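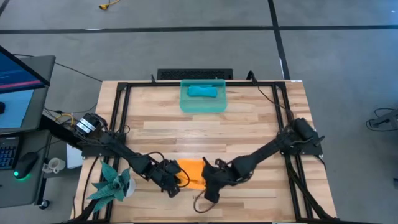

Butcher-block bench top, narrow strips with staggered joints

Hardwax oil over old mineral oil on a butcher-block top – how long to wait?

Posted 17 December 2018 in Finishing and Surfaces

Kuncombe

I have a workbench with a butcher-block top, light strips glued edge to edge, 40 mm thick. The top has had mineral oil on it for 3 years, applied whenever it looked dull. I want to change to a hardwax oil because the mineral oil marks paper and never fully dries. The can says the wood must be free of old oil and wax but gives no method. Sanding to 120 grit on a test patch clogged the paper in under a minute. Solvent wiping brings up a yellow tint each time, and I can't tell if that is oil or color from the wood. Is there a point at which the surface is clean enough, and does the underside need the same treatment? The room is unheated and sits at 52 percent humidity most of the winter.

Wunisard

Mineral oil does not cure. It stays liquid in the pores and moves back toward the surface after you clean it, so one round of wiping is never enough.

Scrape first. A card scraper lifts the oily layer without clogging. Then wipe with mineral spirits, changing the rag often, and let the top stand overnight with the door open. Repeat until a clean white rag pressed on the wood for an hour comes away without a translucent spot. The yellow tint by itself tells you little, as some woods give up color to solvent. Look for the greasy spot.

After that, sand 80, then 120. Stop at 120 or 150. Going finer closes the surface and the hardwax oil has less to grip. Vacuum, then one thin coat, wiped off within the time on the can. Check the minimum temperature on the can too. If the room is below it, wait.

Lay used rags flat outdoors to dry before you throw them away. Hardwax oil rags can heat up and catch fire when bunched.

Lehtinen

just sand it more, mine was fine. 200 grit and two coats

Kukham

The answer from Wunisard covers the top. On the underside: yes, give it at least one coat. A panel sealed on one face takes up and loses moisture unevenly and can cup. It does not need to look good, so 80 grit is enough.

Also check how the top is fastened. If the screws go through round holes in the frame, open them into slots running across the strips. Most of the movement is in that direction, and a tight screw can split a glue line when the heating comes on in January or whenever you warm the room.

I would not go to 200 grit on an oily top – the first coat on mine stayed tacky for a week and had to be scraped off.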